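Articles Shop Notes Forum About Contact
Articles > Opinion > Setting Up the Cell

Leave the simulator empty for a while

I look after one cell at our shop in Oltstead. It's a Bretier arm with a two-finger gripper, and it has been mine to set up, grease, swear at and repair since the day it was bolted down. So take this as the opinion of someone who has to crawl under the thing.

My opinion is that people load up their simulated cell far too early. They get the arm in, then the conveyor, the bins, the guarding, a nice shiny part -- and then they wonder why the pick is off and spend all afternoon blaming the part. I did this myself last May. I had 813 lines of setup file and no idea which one was lying to me (it was the tool offset, it's always the tool offset).

Now I start with a bare room and the hand, and I stay there longer than my boss would like. Wrist view, fingers open, a corner to aim at. If the gap looks wrong to me there, I want to know before I've got a bin to hide it behind.

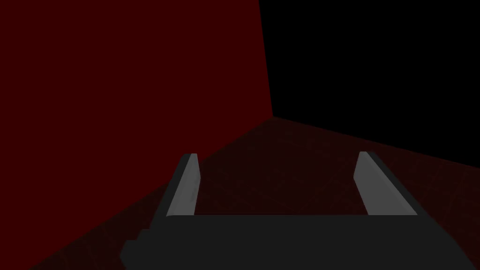
What the bare room is good for

Mostly it's good for being dull! I open and close the fingers 30 times and watch whether both of them travel the same. I check that the open position in the model is the same number I get with calipers on the real hand, worn pads and all. Then I nudge the wrist and see if the view moves the way I think it should. When something is off there are maybe two places to look, and I can be done before my coffee goes cold.

Remo Schnyder, who runs the Rüegg line over in Plestton, thinks I'm wasting my time. He builds the full cell first and strips things out when it misbehaves. We've argued about it plenty, and I'll give him this much: he catches cable and guarding clashes sooner than I do. But his last gripper swap took 11 days and mine took 5, and I know which of those I'd rather explain upstairs.

The other thing I'd push for is keeping that bare setup after the real one is running. Don't delete it. When I change finger pads I go back to it first, fix the numbers, and only then touch the full cell -- it's saved me at least one bent finger this year.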